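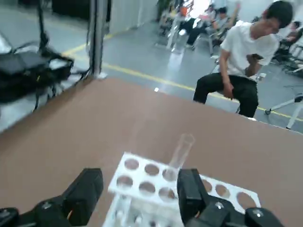

Stevex Hand-Guided Teaching Kit

Putting a glass test tube in a rack is a two-second job for a person and a surprisingly fussy one for a robot. The Stevex kit lets you teach it the way you'd teach a new lab mate: you do it, the robot follows along, and you do it again until it sticks!

There are 2 ways to show a task. In hand-guided mode you take hold of the arm and walk it through the motion yourself (the joints go light the moment you squeeze the grip, and it feels great). In remote mode you sit back with the Santoso controller and drive the arm and both fingers from your chair. Plenty of our users start by hand to rough out the path, then switch to remote for the last bit, where the tube has to find its hole and your own arm would only get in the way.

Every run saves the joint positions, the finger opening and the wrist camera view together, all on one clock. Fumbled a run? Tap the pedal and it's gone. Missed the hole, backed up and got it on the second try? Keep that one! Recoveries make wonderful teaching material, and we wish people saved more of them.

For a simple pick-and-place job we suggest 100 runs to begin with. For glassware, go for 300, and move the rack a little between runs so the robot doesn't just memorize one spot on the table. Turn it, slide it, start from a different row.

In the box
Wrist camera and bracket
Two-finger gripper with black fingers
Santoso remote controller
Foot pedal and cable
Ustport recording software, one seat

Part number: 2802
Fits: Detcombe tabletop arms, all current models
Power: from the arm, no separate adapter

Spare fingers are sold in pairs. New software went out in February, so if your kit is older than that, run the updater before your first session. Remote mode got a lot smoother.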